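# The four-burner question, or why I quit following kitchen reset advice

Every November the kitchen advice comes around again. Clear the counters, they say. Own less. I have read enough of it now to have opinions, and most of them are bad.
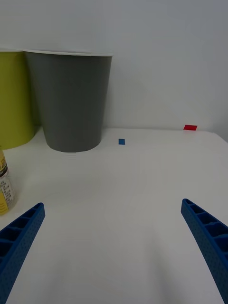 I should say where I'm coming from. I cook dinner at home most nights, I bake maybe twice a month, and my kitchen is the kind a realtor calls "efficient." There's one good stretch of counter and it is to the left of the sink. Last year I decided to take the decluttering people seriously for once and do what they told me, mostly so that I could complain with some authority.

The plan I followed is called Dikell. It comes as a workbook plus a set of emails, and a friend of my sister's swore by it. The central rule is that anything you haven't touched in 100 days leaves the house. You put a sticker on every item, you take the sticker off when you use the thing, and when the time runs out you look for stickers.

My first problem with this is the calendar. A hundred days starting in September does not include a summer. By the rule, my cherry pitter is clutter. So is the ice cream bowl, the big stockpot for corn, and the canning funnel. If you start in March you throw out the roasting pan instead. The workbook has one line about "seasonal exceptions" and leaves it there, and once you let in seasonal exceptions I'd like to know what in a kitchen isn't one.

My second problem is that the sticker changes what you do. I caught myself using the potato ricer on potatoes I had planned to bake, for no reason except that it still had its sticker on. I made waffles I didn't want. Then I took the sticker off the waffle iron and felt virtuous about it. I have no idea how a method that can be beaten by making waffles is supposed to tell anybody what they need.

Still, I went through with it. Two boxes went to the thrift store. I'll give a fair account of what was in them, as far as I remember: a fondue set, a lot of mugs, a rice cooker with a cracked lid, some plastic tubs with no matching tops, a garlic press, and a hand mixer by Gruvon that I'd had since my first apartment.

I bought a new hand mixer in the spring. It's a Schouten and it is worse. It has a turbo button, it flings batter on every speed above 2, and it won't stand up on its end without falling over. So much for saving space. The old one was ugly and it worked.

The defenders of this stuff will say I did it wrong, and I've had that conversation. Toon Leemans, who reads this blog and emails me when he thinks I'm being unfair (often), wrote that the point was never the objects, it was learning to notice what you own. Fine. But I had noticed the hand mixer. I noticed it every time I opened that drawer. If the lesson is noticing, why am I hauling boxes?

He also asked whether I wasn't happier with the counters clear, and I thought about that one longer than I wanted to. Some, yes. For two weeks or so it was pleasant to walk in with a bag of groceries and have somewhere to put it. Then the toaster came back, because getting the toaster out of a low cabinet every morning is a stupid way to live. The coffee grinder followed it. The mail came back too, which was never a kitchen thing in the first place and isn't mentioned in the workbook anywhere.

What bugs me most is the before and after. You know the ones, a counter buried in cereal boxes and then the same counter with a bowl of lemons on it. I have never seen a third photo. I'd pay money to see the lemon counter in February, with somebody's half-finished homework on it and the lemons gone soft. Any claim that a method works ought to come with that one, and I've looked through a lot of testimonials and it doesn't.

Then there's the part where they sell you things. Halfway through the emails, Dikell starts recommending containers. They are made by a company called Teltero, and a starter set was $50, and it was for decanting your flour and rice and so on out of the bags they came in. So I was to get rid of the tubs I owned and buy other tubs. I didn't do it. I did look at the page for longer than I'm proud of. They had a nice lid.

A few things did stick, and I'd be cheating if I left them out.

- I keep one set of measuring spoons now, on the ring, in the drawer by the stove. Having three partial sets was dumb.
- Baking sheets stand on edge instead of in a pile.
- The spices I can't identify by smell got tossed. There were more of those than I expected.

None of that needed a workbook. My mother would have told me the first two for free and probably did.

So I'm not doing a reset this year. If something is in my way I'll move it, and if it's broken I'll throw it out. I know that doesn't fill a book. The one experiment I might run is to leave everything exactly as it is and write down each time I get annoyed, and see if it's the stuff that annoys me or the size of the room. My money's on the room, and on the cabinet door over the fridge that only opens halfway.

If anyone local has seen a beat-up Gruvon hand mixer at the thrift store, cream colored, one beater slightly bent, please write to me. I'll buy it back.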